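Last updated: July

By the features desk, Oltby Weekly
9 comments | 42 shares

The woman who fixes the pianos doesn't want her name in the paper. "Put the pianos in," she says. "They're the ones people know." Fine. So no name. She's tuned in Oltby and up the valley to Brarkholm for most of her working life, learned it from an uncle, and she starts at 7 in the morning because that's when the street is quiet enough to hear anything.

We talk in her kitchen. Coffee, a tin of tuning pins on the table, a dog under it.

First question was the obvious one. Is the piano dying? She's had it before.

"People have been giving me that since I started. What's dying is the cheap old upright nobody opened for thirty years. You can't give those away now. I get a call every week, somebody's aunt passed, do I want it. No. I don't want it. I've got 3 in the garage already and my husband parks in the street."

So what does she do with those calls? Goes to look, mostly. Takes the front off. Checks the pins first, then the bridges, then the hammers. If the pins are loose in the block she tells them right there.

"I had a man cry on me in Brarkholm. Big guy. It was his mother's and the pin block was cracked clear across. I could of lied and tuned it, and it would have held till I got to the end of the driveway. I told him keep the bench."

Did he?

"He kept the bench. And the music shelf, he made a shelf out of the shelf." She thinks that's funny. It is a bit.

The good ones are a different story. She has a soft spot for a Savolainen, a small make, the factory long closed, not many left around here. The church hall in Bevton has one. Sixty years in the same corner next to a radiator and it shouldn't sound like anything.

"It shouldn't. Radiator on that side, drafty door on the other. Everything I tell customers not to do. And the bass on it is like a big slow bell. I go in there an hour early sometimes just to play it before I start. Don't print that, they'll think I'm charging them for it." (She said later we could print it.)

On humidity she could go all day. Keep it steady, that's the whole speech. A wet summer pushes the soundboard up and the pitch goes sharp in the middle, then the heat comes on in the fall and the whole thing drops again. Customers blame the tuner. She used to argue. Now she leaves a little dial gauge on the lid and tells them to call her when they've looked at it for a month.

What about the apps, the electronic tuners. Half the trade uses them. Does she?

"I've got one. I use it for the middle octave when there's a dishwasher going. Then I turn it off. It gives you a number, and the number's right, and the piano still doesn't sound like itself. An old piano has opinions. You have to give way a litle."
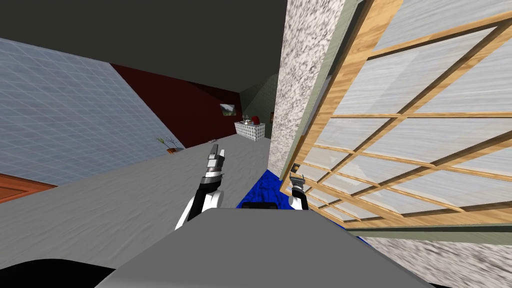 Most of her teaching happens standing up. She has taken on two learners over the years and the first thing she corrects on both is how they hold themselves, before they ever touch a string. They crouch, they hug the case, they pull on the lever from the shoulder and then wonder why the pin jumps. "Both arms up in front of you, like the robot in that picture, but don't lean like it's leaning," she says. "Get your body straight to the work and then the hand can be slow." She gets up and shows it with a wooden spoon for the lever. The dog leaves.

One learner stayed in the trade, moved to the coast. The other sells boats. No hard feelings, she tuned at the wedding.

How long does a learner need? She shrugs. A couple of years to be safe around somebody else's instrument. Longer to hear the beats slow down without straining for it. The ear gets there on its own schedule and you can't hurry it by being upset.

"I was upset the whole first winter. My uncle would put one string out and go eat his lunch. I'd still be on it when he came back. He'd hit the note once and sit down again. Didn't say a word. Then he'd put out another one."

Does she play much herself?

"Badly. Hymns and one rag. I've got the worst piano in town, it's always next week I'm going to do it." It's in the front room. A half step flat, she says, and the low F buzzes. We tried the F. It buzzes.

She has a job in Bevton after lunch, so we're out by noon. Money comes up at the door. She hasn't raised her price in a while, keeps meaning to. School pianos she does for less, and those are the ones that need it worst. Pencils inside, always. Once a sandwich, still in the bag.

"I'll stop when I can't get the tool case up the steps," she says, picks it up, and goes off to find her keys.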